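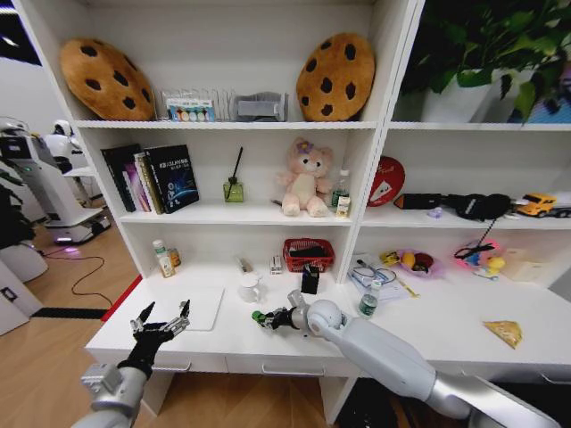
Cell Technician, Two-Arm Manipulation (Service and Maintenance)
Plistasix, Building 1941
Full time, 30 hours on site, remainder by arrangement
Start: October

Plistasix is hiring a technician to take over daily care of one two-arm cell. The cell works at a white shelf unit with a built-in desk and drawers, stocked with household items: books, soft toys, bottles, cables, a mug. Each arm carries a multi-fingered hand. The position covers this cell only. Mobile units are serviced by a separate group under Vojtěch Beneš.

Duties

Start-up at 7:30 a.m.: home both arms, run the finger sweep, check joint temperatures against the log.
Inspect finger segments and fingertips for play, cuts and glazing. Replace fingertips by the wear chart, no later than 2000 grasp cycles.
Re-zero the finger joints after any hand swap and record the offsets.
Check the head camera against the calibration board. Recalibrate if the error is above the limit posted at the cell.
Reset the shelves to the layout sheet between runs. Compartments are to stay cluttered — do not tidy beyond what the sheet shows.
Route and secure floor cables before the arms are powered.
First-line repair: tendons, connectors, wrist screws, fan filters. Gearbox and drive faults go back to Zarkance under the service agreement.

Required

Two years of hands-on work with robot arms or comparable small electromechanical equipment.
Soldering and crimping of fine-gauge wire.
Able to read a wiring diagram and write a fault report that another shift can act on.
Basic Linux command line.
Able to lift 25 pounds.

Helpful but not required

Experience with tendon-driven hands.
Experience with the Fakach logging tool. Training is given in the first week.
Some Python.

Conditions

Hourly pay, grade T3. Tools, gloves and safety glasses are supplied. The lockout key is issued by name and may not be lent. Evening cover is shared between two technicians and swapped monthly.

To apply

Send a résumé and one fault report you have written, with customer details removed, to Montserrat Contreras, Cell Operations. No cover letter is needed. Selected applicants will be asked to do a paid bench test of nearly three hours: one hand swap, one re-zero, one written log entry.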